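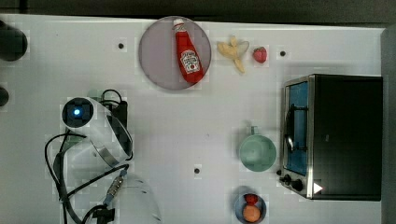
Figure 1. The kitchen table seen from overhead, with the arm at the left and the toaster oven at the right.

4. Can it clear the table yet?

Sections 2 and 3 dealt with the arm, the cameras and the way the chores were taught. We now come to the question that got us into this work in the first place, and the one every visitor asks within a minute of walking in: can the thing do the housework? Our short answer is that it can do a good deal more of it than we had dared to hope in November, and that the parts it can't do are among the most interesting results in this paper.

4.1 The chores

The Stikia list has 30 chores, all of them small and all of them things that a person would do at a kitchen table without stopping a conversation. Put the fruit in the bowl. Lift the bottle off the plate. Stand the mug up. Move the colander to the other side of the plate. Open the oven door and leave it open. We chose them by watching people tidy up after a meal and writing down the shortest actions that still had a name in everyday speech. Anything that needed two hands was dropped, which was a pity, as it took most of the washing-up with it.

Each chore is given to the arm as a short typed sentence. It then has 30 seconds. If the arm has let go and moved clear by the end of that time, and the things on the table are where the sentence said they should be, the attempt is a pass. Nudging some other item is allowed as long as it doesn't fall over or leave the table. We did think about a finer scoring scheme, with part marks for getting hold of the right thing, but two people scoring the same attempts disagreed so often on the part marks that we gave it up. Pass or fail is blunt, and it is easy to repeat in somebody else's lab.

The goods on the table are a mix of toy food and ordinary kitchenware. Toy fruit can be dropped all day and comes to no harm, which matters when a learner is still in its clumsy phase. The kitchenware is there to keep us honest about shape: handles, rims, lids and bottles that get narrow at one end. A ketchup bottle lying across a plate is a lovely little problem. It can be gripped at the neck or over the body, and the choice decides whether it will swing once it is in the air. It also tends to bring the plate along if the fingers go too low.

We made no attempt to hide the plainness of the setting. The table is white, the light is even, and the clutter is mild by the standards of a family kitchen. A fair reader should treat our scores as an upper limit for a real home. Still, the items do sit close together in places, and the arm has no list of positions to work from. It has the typed sentence and its cameras, and from there it is on its own.

The camera at the wrist deserves a word, as so much of what follows depends on it. It moves with the gripper, so the fingers are always in view at the bottom and the goods slide about as the arm moves. When the arm is high, the wrist camera takes in most of what matters for a chore: the bottle, the plate and the mug can all be seen together with clear white table between them. The open fingers point into that gap, and the next move is nearly always a simple one. It is from this sort of height that our policy, Sollavix, makes its best decisions.

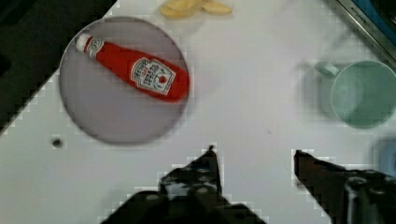

4.2 Overall results

By the time we closed the log on March 30, 2021, the arm had made 3,529 scored attempts. Of these, 2,919 were passes. That is a pass rate of 82.7 per cent across the whole list, with the easy chores and the awful ones thrown in together, and we are delighted with it. The older Gremitz policy, which we ran on the same table for a smaller set of attempts, never got past the stage where the good days and the bad days looked like two different machines. Sollavix has bad minutes, but we have stopped seeing bad days.

Three groups of chores stand out. Picking up compact, solid things is very nearly dull now. The toy strawberry, which we had expected to be a nuisance on account of its size, was no trouble at all: the fingers come down on either side, they close, and up it goes. The peeled toy banana was harder, with its strips lying out in all directions, and the arm would sometimes take hold of one strip and leave the rest to droop over the bowl. We passed those attempts if the whole thing ended up inside.

Moving bottles and mugs makes up the middle group. Most failures here were failures of letting go. The arm would carry the mug to the right place, set it down a touch early and then brush the handle on the way out. People do this as well, of course, but people catch the mug. Teaching the arm to back away along the line it came in on removed a large part of the trouble, and we recommend this to anyone who has a similar set-up and an afternoon to spare.

The last group is the one we would most like other labs to work on. It takes in anything wide, thin at the edge, or both: plates, the oven door, and the colander above all. In these chores the arm has to bring one finger inside and leave the other outside, with only a narrow lip between them. A small error sideways and both fingers land on the same side. The arm then closes on nothing, lifts nothing, and sets off quite happily to deliver it.

4.3 The trouble with rims

We have written elsewhere about the benefit of a wrist view for small objects, and for small objects we stand by every word. For large ones the picture changes as the arm comes down. The thing that was a neat shape on a white table gets bigger and bigger until its far side is out of sight, and the policy has to remember what it saw a moment before. Sollavix keeps only a short memory, a choice made for speed, and it is in this last stretch that we feel the cost.

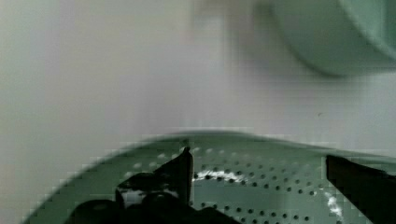
Reaching for a rim is, to our minds, the best single test of whether a household robot is ready to be of use, and we would put it ahead of the more showy chores that usually appear in demonstrations. Kitchens are full of rims. A machine that can take hold of one cleanly can empty a draining rack, stack bowls and lift a basin off a shelf. The colander shows how little help there may be at the moment it is needed most. Down at this height its edge runs right across the view with a plain pale wall behind, and the inside is covered in small holes of much the same look all over, so there is hardly anything to say how far along the rim the fingers have come. The streak of glare lying over the holes adds a bright edge of its own, just where an edge finder would rather not have one. When we went back over the failed colander attempts, a good many of them had gone wrong in the final approach, after a perfectly sound start.

We tried two remedies. The first was to slow the arm down close to the target. This helped less than we had hoped, as a slow wrong move is still a wrong move, and it ate into the time allowed. The second was to give the overhead camera a larger say once the wrist camera had lost sight of the whole object. This worked really well! From overhead the colander keeps its oval outline however low the wrist goes, and the flat handles at either end give the policy something definite to aim for. With the two views weighed in this way the arm began to choose a handle where before it would have taken whatever piece of rim happened to be nearest, and the colander went from the worst chore on our list to one that we are willing to show to guests.

There is a catch, and it is a familiar one in this field. The arm itself gets between the overhead camera and its target. For a wide object this does little harm, because enough of it sticks out past the gripper. For a mug it can hide the handle altogether. We now let the weighting depend on how much of the target each camera can see, which is a crude rule and a surprisingly sturdy one.
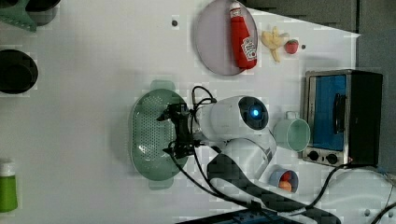
One reader of an early draft objected that a handle is a gift to any gripper, and that a colander without one would have put us back where we started. It is a reasonable point, and we went and tested what we could. The plate has no handle, and the same change in weighting did raise its pass rate, though by a smaller margin. The reader also asked whether a person would call any of this help, given the time it takes. We think the answer depends on whether the person has to stand and watch. At present somebody does have to stand near the stop button, and for as long as that is so the arm saves no labour whatever.

4.4 From the kitchen to the shop floor

Many readers will care less about kitchens than about benches. We ran a short version of the list at the Le Roux workshop, using trays and small boxes in place of crockery, with no further teaching for the layout. We report this as a side result only, as the attempts there were not scored by the same people and are left out of the totals in 4.2. Boxes gave the arm very little bother. Trays failed in just the way that plates do, with both fingers on one side of the lip, and the two-camera rule helped there too.

What the workshop staff wanted most was something we had not thought to measure. They wanted the arm to know that it had failed. A missed tray is a small matter if the machine stops and asks, and a real bother if it carries on to the next step with empty fingers. Sollavix has no such check yet. The finger positions alone would catch the plainest cases, since fully closed fingers can't be holding a tray, and we have begun to log them for every attempt. The first version of that check is described in Section 5, along with the chores it spoiled by being too cautious.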